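Klinhom
Has anyone read bylaw 2354? Transfers now sit out 2 meets, down from the full season. It takes effect in April.

fimano_20
Wrong. It's two meets only if both schools sign — otherwise the season stands.
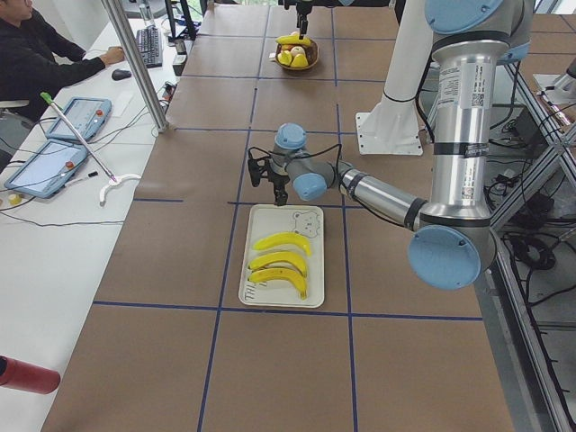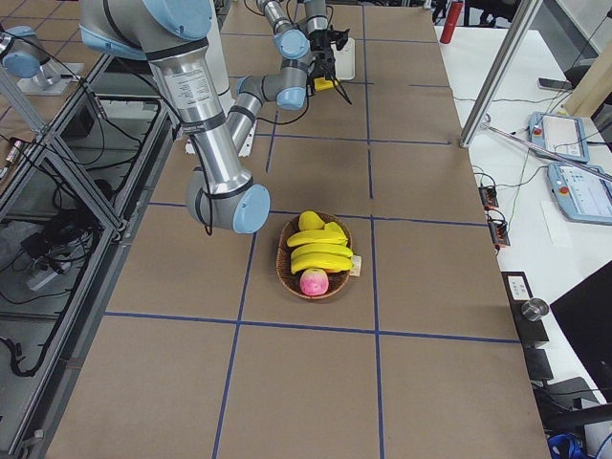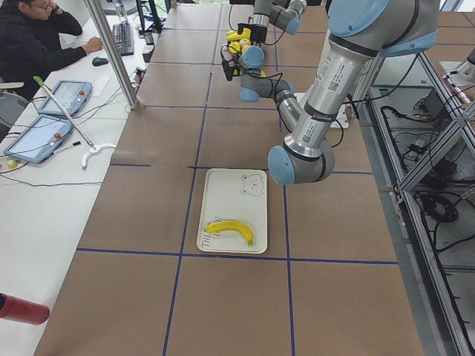
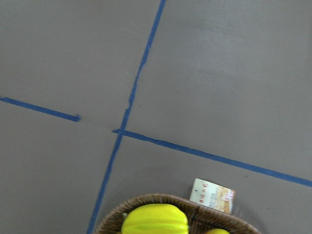 Blue tape on the floor, last picture

Klinhom
The signature clause covers midyear moves only.

Clarnus
Disagree. Waraporn Sukprasert's memo applies it to all transfers.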